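Home Profile Posts Replies Shop Search Log in

1/ We are changing how we dye the Nanside scarf, and some of you asked me why it takes so long. I will try to explain it in a few posts. My English is slow, so please have patience.

2/ Ronura is a very small knitting workshop. Two people knit, and I do the finishing, the labels, the parcels and the writing. Last winter we sold 2,372 scarves and hats together. For us this is a big number. My wrists remember it.

3/ The Nanside is our plain long scarf in lambswool. Until now we bought the yarn already coloured. The mill has stopped the rust colour, which was the one most people wanted, and the new rust they offered us is more like tomato soup. I looked at it in the morning and again in the evening and I did not like it either time.

4/ So we decided to buy undyed yarn and give it to a dyer. We asked for 9 samples. I hung them on the door of the workshop with clothes pegs, and everybody who came in had to choose one. The postman chose grey. There will be no grey, I am sorry.

5/ Three samples were good enough to knit. I made a short piece from each one, washed it by hand, dried it flat and washed it again. One lost a lot of colour in the second wash. The water looked like tea. That one is finished for us.

6/ The two which remain are a rust and a dark moss green. The rust is a little browner than the old one. If you have an old Nanside and want a new hat that matches exactly, please write to me before you order, and I will send you a piece of the yarn in an envelope.

7/ About the price. Undyed yarn is cheaper but the dyeing is not, and small lots cost more than large ones. The scarf will go up a bit. The Tamayo hat stays the same price this season, we still have enough of the old yarn for it.

8/ Many people ask if the Tamayo will come with a pompom. I have made one with a pompom. My wife wears it. I still think the hat is better without, but I am losing this discussion at home, so maybe in the new year.

9/ The labels are also new. The old ones were scratchy on the neck, and you told me so, some of you quite strongly. Now it is a soft cotton label, sewn only on one side, so you can cut it off without making a hole. Please cut close to the stitches and not through them.

10/ The green will be in the shop on Tuesday in the evening, after I have put my daughter to bed. The rust comes later, because the dyer is doing it in a second lot. I don't have a day for it yet and I don't want to promise one.
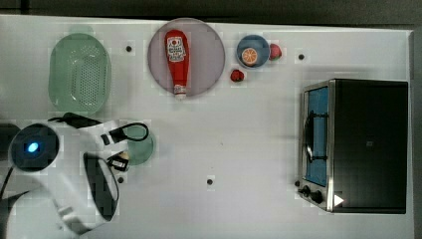
11/ Brayan Cárdenas asks whether the new scarf will be as long as the old one, because his goes two times around the neck and he would not like it shorter. Yes, it has the same length and the same number of stitches. It can feel a little thicker at first, but it becomes softer when you wear it.

12/ He also asked about the Pramirer mittens. I am sorry, they are not coming back this year. The thumb took too much time to knit and we never got it really right. If I find a better way to do the thumb I will show it to you.

13/ For washing, it is the same as before. Cool water, wool soap, no twisting. Roll it in a towel and press. Wash the green one alone the first time, please, also if you are in a hurry.

14/ If you wrote to me last week and got no answer, write again. I cleaned the inbox and I think I cleaned too much.

Kadir Uçar, Ronura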